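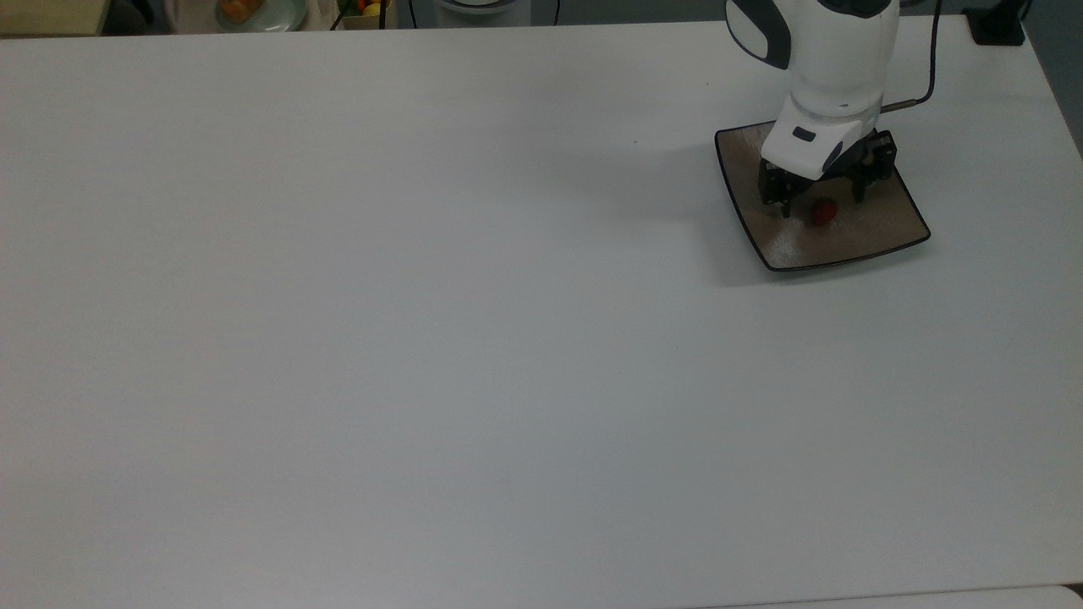

A white table with a robot arm over its far corner. Reusable tableware is back on the agenda for September.

Council's reusable plate trial to run another term, figures to follow

The food court at Herel Plaza will keep its reusable plate trial going past September, despite the shire being unable to say how many of the plates have come back.

Councillors voted on Wednesday to extend the arrangement with Nukden, the firm that supplies, collects and washes the tableware. Diners pay a $5 deposit with their lunch and get it back when they return the plate to a counter beside the car park lifts. The stated aim is to get takeaway containers out of the plaza's bins.

Whether it has done so is harder to establish. The report put to councillors says 1738 plates went out during the first stage and describes the uptake as "pleasing". It gives no return rate, no weight for the rubbish collected before or after, and no cost per meal. A table headed "Outcomes" lists the number of posters printed, which was 262.

Deepika Reddy, who manages waste contracts for the shire, told the meeting the return data was held by the supplier and would be made available once it had been reconciled. Asked when that might be, she said she would take the question on notice. It was the third question of the evening to be taken on notice.

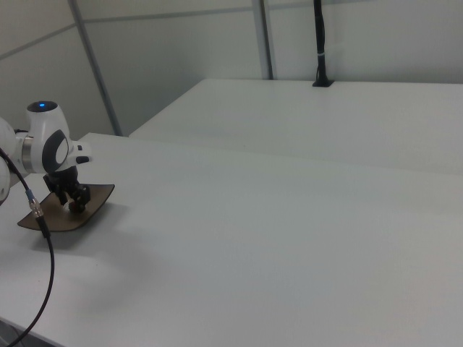 Nukden's regional manager, Everett Strickland, was more confident. He said customers had "embraced the change" and that the company expected each plate to be used 200 times before it was retired. Pressed on how many uses the current stock had managed so far, he said the figure was a design target and it was early days.

It matters, because a heavy plate takes more energy and material to make than a cardboard tray. If it goes through the wash for years it may well come out ahead. If it goes home in someone's bag after a fortnight and ends up under a pot plant, ratepayers have bought a very dear saucer. The deposit is supposed to prevent that, though $5 is less than many people would pay for a decent plate at the shops.

Stallholders are split. Wanda Montoya, who runs a noodle counter at the plaza, said the scheme had saved her a bit on packaging but the plates were the wrong shape for half her menu. "Anything with broth goes in a takeaway tub anyway," she said. "So I'm storing two lots of everything in a kitchen the size of a cupboard."

Emmett Zamora, at the bakery opposite, said he had stopped offering the plates at lunchtime. "There's a queue to the door and I'm standing there explaining a deposit on a sausage roll."

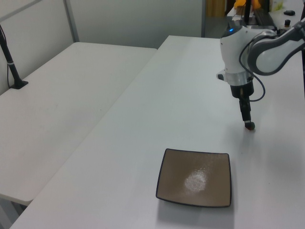
Neither trader was consulted on the choice of tableware, according to the minutes. The report refers throughout to a "standard dining format" without giving dimensions, a material or a price. Square plates are one shape on the market, and a brown one with only slightly raised edges will hold a sandwich well enough, but it's hard to see it being much use to anyone selling laksa. Councillors might have asked to see a bowl before signing up for a second stage. The motion as passed does not mention bowls.

Nor was there any sign of a competing quote. A rival supplier, Tekcombe, had written to the shire offering to price the work, and its letter was tabled without discussion. Ms Reddy said the extension fell within the terms of the original agreement and did not need to go to tender.

Mingxuan Tang was the only councillor to vote against. He said he supported cutting waste and had used the plates himself, but wanted the bin weights measured before any more money was spent.

"We've been told it's going well by the people we pay to run it," he said. "I'd like to hear it from a set of scales."

His amendment, which would have required a bin audit by the end of the year, lapsed for want of a seconder. The plaza's return counter closes at 4 pm, two hours before the food court does.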